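December 2025
Workshop notebook – spray bottles, refill and sorting

Carried on from the October entry. The aim is the same: one bottle per product, one trigger colour per product, and no more guessing from the smell. The old marker-pen labels came off with the first spill of descaler, so the colour of the trigger is now the only code that counts. The written list stays taped inside the cupboard door.

Code as it stands:
Green – Birora surface cleaner, diluted
Light blue – glass
Blue – plain water, for the damping bench
Yellow – descaler
Pink – soap solution for leak checks

Light blue and blue are too close under the lamps at the far end. Leave it for now, but if another set is ordered, ask Stornik whether they do a red or a black.

Dilution. The Birora goes in at 2 per cent. Fill with water first, to the shoulder, then add the concentrate, otherwise it foams up the neck and the level can't be read. Working fill is 900 ml. Do not top up a part-used bottle. Empty it, rinse it, start again. Topping up was how we ended up with the streaks on the Issahaku panels, and it took most of a morning to get them off.

Descaler is bought ready mixed and is not to be diluted further. It does not share a funnel with anything.

Triggers. Weighed the output on the small balance, ten pulls into a beaker, three runs each. Good heads are consistent from run to run. One of the yellow ones drops off badly after the fourth pull and takes several strokes to pick up again. Took the head off, flushed it with warm water, no change. The dip tube is clear and seated, so the fault is probably the ball valve or the spring. Not worth opening. Put a new head on and keep the old one for the tube only.

The necks take the Zedurar heads as well, but the thread is a turn shorter and they weep if the bottle is laid on its side. Use them only on bottles that stay upright.

Handling. When checking the neck for leaks, hold the bottle up with one hand round the neck and the other under the body, and look along the collar. Squeezing the body pushes liquid up past the gasket and gives a false leak. Wipe the collar before putting the bottle back.

Storage. Bottles stand in the perforated basket, heads up, nozzles turned to off. The basket lifts out with everything in it, so the shelf below can be wiped. Spare heads go in the drawer – dry, not straight from the rinse.

To do: second funnel for descaler, new list for the door, check stock of collar gaskets.
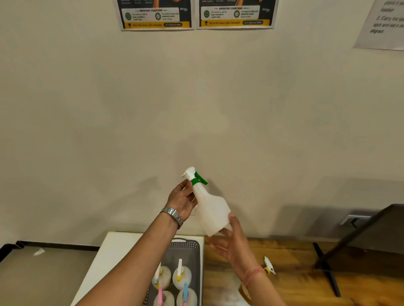

Added underneath in pencil: turning the nozzles to off does nothing for the Zedurar heads, they drip either way. I have been standing mine in a tray. Also, could the list say what goes in a bottle once its head has been swapped? I would go by the new colour, but the door doesn't say so.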